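Running a robot arm demo (simulated) at an open day — how do you keep the line moving and what do you show on the big screen?

Asked by Ivan Nechyporuk
Tags: open day, simulation, robot arm, teleoperation, school groups

Hi all. Bit of a rush, sorry. Horkent has its open day in September and I've been handed the robotics corner. We don't bring the real arm out for the public so it's all sim, running in Gatora on one desktop, with a projector and one spare monitor. Visitors drive the arm with a hand controller.

The task is a sort of fishing game. Arm's over a table, a striped stick with a thin line on it, soft drink can underneath. You try to lift the can and put it down again a bit to the right. Sounds easy. It's not, the can swings like mad in our build if you go sideways too quick and people overcorrect.

What I've got so far:

Doors at 10 am. First group is a school class, 26 kids, and their teacher wants every one of them to have a go before lunch. After that it's whoever wanders in.

There's a talk in the same room (53 minutes, don't ask, it was approved like that) and we have to be quiet during it. So that's a chunk of the day gone.

Two views available. The side view, where you can see the arm and the can and most of the table. And the close one, which is moody. Dark table, a couple of blurry patches of light, a big soft shadow, and the thin dark line cutting right down across it all. My boss loves the close one for the projector, says it looks like a film. I think people will stand there and have no idea what they're looking at.
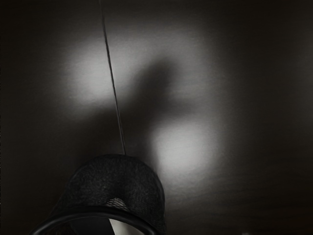 Comment from Chia-jung Fu: do the visitors get any practice before their turn, or is it straight in? Changes everything about your timing. Also is the teacher expecting a completed lift from each kid or only a turn on the controller. Ask now, in writing.

Ivan Nechyporuk, replying: straight in at the moment. And good point, will ask. I assumed a turn. Might be wrong.

Anyway my actual questions:

How long do you give each person? We timed ourselves in the office and got wildly different results, so no use.

Which view goes on the projector?

What do you say to people waiting? Last year's lot (I wasn't here) apparently just let them stand, and the line melted away.

Has anyone had trouble with resets? Ours takes a while when the can goes over. There's a key for it but it reloads the whole thing, lights and all.

There's a bit of money left, $1,000, if there's something worth buying. Not a second arm licence, I checked, that's way over.

Thanks. Will be checking at night after the kids are in bed.

Answer by Chi-keung Tai
Marked as accepted

Did this sort of thing for a few years at a college, different arm, same idea. Going through in the order you asked, more or less.

Time per person. Don't do it by success, do it by clock. Pick a length, put a big kitchen timer where the driver AND the line can see it, and when it beeps it beeps. Kids accept a beep. They don't accept an adult saying that's enough now. Split the class into six groups and have only one group at the desk, the rest somewhere else in the building doing something with glue. I'd go with short turns, and if a kid gets the can up and down before the beep they can go again till it goes. For grown-ups after lunch loosen it, they mostly hand the controller back early anyway, embarassed.

If the teacher does want a completed lift per kid then I'd make the task smaller. Lift only, no move to the right. Sideways is where all your swinging comes from.

Which is the other thing. Slow the arm down. There'll be a velocity scale somewhere in your Gatora settings, or whoever built the scene can cap it. Cap it hard. It feels awful to you, you've been driving it for weeks, but a nine year old on a fast arm is going to whip that can across the table every single time. We ran ours so slow the staff complained and the visitors said it was lovely.

The view. You're right and your boss is a bit right. Side view on the projector for the waiting people, and I'd fight for that. They need arm, gripper, line and can all together or there's no story. From the side you get the white arm coming in from the left and the gripper hanging over the silver can, and anyone walking past gets it straight off: right, they're trying to pick that up.

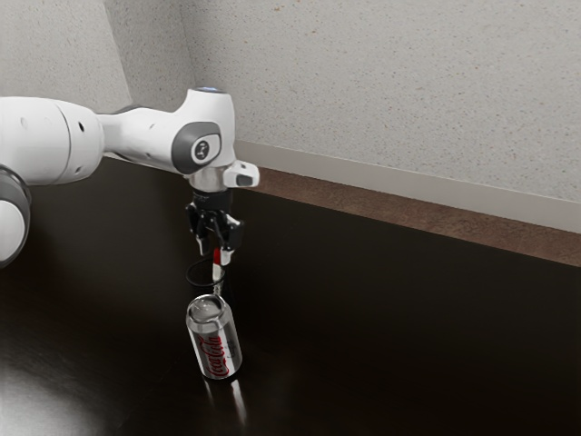 Side view from the sim: gripper, striped stick, line, can.

Close view on the spare monitor next to the driver. Not for driving from! Let them look over at it now and then. Good for the older kids, you can ask them what they'd need to see to know where the can is, and whether one camera is enough. That's a proper conversation and it costs you nothing. I've had teenagers argue about that for most of a lunch break.

And if your boss wants the film look, swap the projector over to it during the talk, with the sound off, and leave it sitting there. Quiet, pretty, everyone happy.

People waiting. Give them a job. Ours:
- one kid holds the timer
- next in line is the spotter and is allowed to say up, down, left, right, stop and nothing else
- everyone else guesses lift or drop before each go, hands up

The spotter thing is gold. It stops the shouting — one voice only — and it means they've already watched a turn properly before they get the controller. So that's your practice session as well, see Chia-jung's comment.

Resets. The full reload will kill you. Ask whoever owns the scene to bind a key to putting only the can back where it started and leaving arm and lights alone. In most simulators that's a small job, set the pose of one object and zero its velocities. If they set the pose and forget the velocities the can comes back still moving and goes over again, had that one on the morning of, not fun. Line too, if it's done as a chain of little segments it needs zeroing as well or it'll twang.

Tape a bit of paper over the full reload key so a helper doesn't hit it by mistake.

Money. Spare controller, long cable, a proper stool that goes up and down. Save the rest. Don't buy prizes.

Oh and do a run with a real child before the day. Borrow one. You'll find out about the controller being too big for small hands then and not at 10 am.

Comments on this answer

Ivan Nechyporuk: this is brilliant, thank you. Asked about the velocity thing and it's a slider, it was at full the whole time. Nobody had touched it. Moved it right down, and my daughter got a clean lift on her second try last night.

Abdelkrim Bensaid: +1 for the spotter. One tweak, have the spotter stand with their back to the driver and facing the projector, otherwise they point at things on the driver's screen and get in the way.

Chi-keung Tai: yes, good.

Answer by Noel Magbanua

just use the close view on everything, looks way cooler and kids don't care if they understand it. We had a Turkico sim at our thing with a view like that and people took heaps of photos

Comments on this answer

Abdelkrim Bensaid: Photos of it, sure. Did they queue to drive it though?

Noel Magbanua: some did. It was raining so everyone was inside anyway

Answer by Abdelkrim Bensaid

Adding on to the accepted answer, which I agree with, only a few bits it didn't cover.

Say out loud that it's a simulation. Early, and put it on a sign. We didn't one year and got a string of people asking where the room with the robot was, a couple quite cross when we told them. Once it's on the sign they're fine with it and the questions get better. How does it know how heavy the can is, why does the shadow move, what happens if I hit the table. (Let them hit the table. Everybody wants to and it's the one thing you'd never allow on the real arm.)

Brand on the can. Yours has the Coca-Cola logo down the side by the look of it. Might be nothing, but our school contact had rules about drink brands in anything put in front of students, and we were swapping a texture the night before. Check with your teacher when you email about the completed lift question.

Glare. Glossy dark table in the sim plus a washed out projector in a bright room, you'll lose the line completely, it's very thin. Either thicken it in the scene or close the blinds. Test it in the actual room at the actual time of day. We tested ours at night like idiots.

The 53 minutes. Could you use it? We had a gap like that and did a sit-down paper version outside in the hall: string, pencil, paper clip, empty can with the tab bent up. Same task with your hands. Cheap as chips and it makes them apreciate how hard it is through a controller. Some of them liked it more than the sim, which stung a bit.

Name the arm. Ours was called Fang, the kids picked it, and they were still asking after it the next year. Zero cost.

Comments on this answer

Ivan Nechyporuk: the pencil and string thing is going in. Teacher says a turn is fine by the way, doesn't need to be a lift. Brand — she's checking. Boss has agreed to side view on the projector provided he gets the close one for the talk.

Chia-jung Fu: Get the can reset key sorted before anything else on that list, I'd say.

Ivan Nechyporuk: asked for it. They said easy, then went on leave. Will update when I've got it.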